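Podier Bin Picking Kit for Clubs and Student Teams

Product code 2844
Supplied by Workiseo
Page last changed May 10, 2025

The Podier kit is a set of parts for teaching bin picking with an arm you already have. It is sold to colleges, after-school clubs and teams entering the Hivitz student picking competition. The arm and gripper are not included.

What is in the box

Bin, dark grey outside, with sloping sides and a flat metal floor
Clamps for holding the bin to a bench
Object set, 61 pieces, mixed household items and toys
Printed score sheets and a spare pad
Teacher's notes with a plan for each session
Storage crate with lid

The objects are chosen to give a spread of difficulty. Small boxes and blocks come first in the notes. Brushes, soft toys and shiny round things come later, as students often need more than one session on them. Any piece can be bought separately from the spares list.

Using it with your arm

The bin can be used with any arm that can reach down over the side and get to all four corners. Check this before ordering. Measure from the base of your arm to the far corner of the bin and allow extra for the length of the gripper. If you are short, move the bin closer before you think about a longer gripper — most reach problems are sorted that way.

Fix the bin down on at least two sides. Students lean on the bench, and a bin that has moved by a finger's width will spoil every position they have saved. Check the clamps at the start of each session.

Cables on the arm should have enough slack for the wrist to turn fully both ways. Run the arm slowly through its whole range with the bin empty before putting any objects in.

Who uses it

Viktória Veres runs the robotics option at Vlček, a technical college, and her second-year group trained on the kit for their Hivitz entry. The group split into two teams. Tobiloba Obi's team worked on choosing what to pick first, and Jurgita Siliņa's team worked on closing the gripper without pushing things into the corners. They left the objects jumbled as they fell and did not tidy them between attempts, which is how the competition bins are set out.
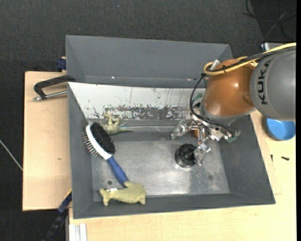
Their advice to new teams is to write down every failed pick along with the object and where it was lying. After a few sessions the list shows which objects need a different approach. The score sheets have a column for this.

Wear and care

The inside walls will get scratched. This is normal and does not affect use. Wipe the floor of the bin with a dry cloth, as polish makes it more reflective and can confuse a camera. Throw away any toy with a split seam or loose parts.

Orders and questions

Schools and clubs can order on account. Musa Adeyemi deals with orders and spares. Verna Szabo answers technical questions, including whether your arm will reach — please send her your bench measurements and the model of arm.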